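Ratateo Books: Setting Up Sales Tax
Section 2: Your tax categories and first return

Good news, this is the fun part! Once your categories are in, Ratateo does the tax math on every sale by itself.

Before you start: have your state tax account number handy, and sign in as an owner. Staff logins can look at tax settings but can't save them.

1. Open Settings, then Tax, then Categories.
2. Tap Add Category and type a short name, such as Cold Drinks.
3. Enter the rate from your state's own table.
4. Tap Assign Items and pick everything that belongs in the category. You can move up to 300 items in one go! 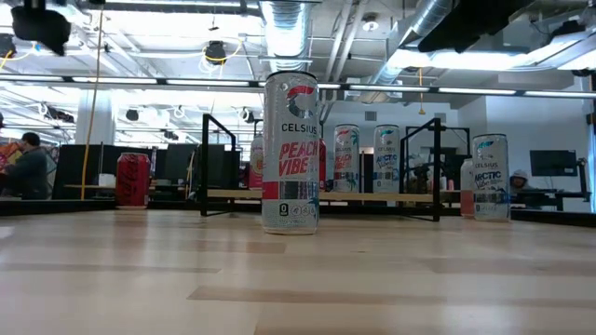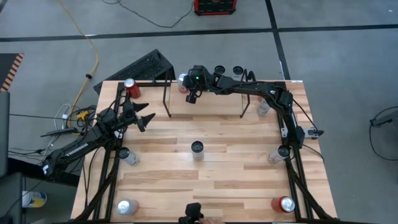 Canned drinks
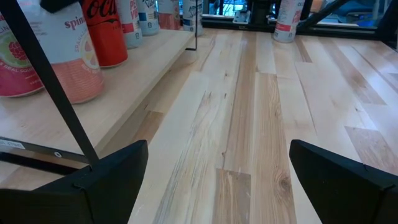
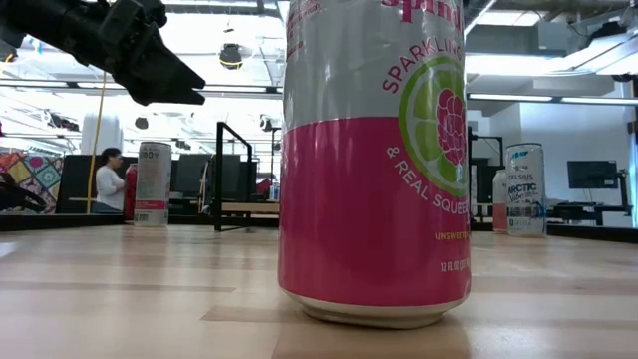
5. Tap Save. The new rate applies to sales rung up from now on, and past receipts stay exactly as they were.
6. Go to Returns and choose monthly or quarterly filing.
7. Tap Preview Return and compare the total with your sales report.

Note: Do you sell in more than one county? Make a separate category for each rate. The Harkley import tool can bring them all in from a spreadsheet (a huge time saver, and it handles up to 700 rows).

Caution: Don't delete a category in the middle of a filing period. Switch it to Inactive and wait until the return is filed.

Caution: Preview Return doesn't send anything. Your return goes out only when you tap File and see a confirmation number.

Rate import steps by Nuanchan Chantharasri. Last updated 29/03/2019.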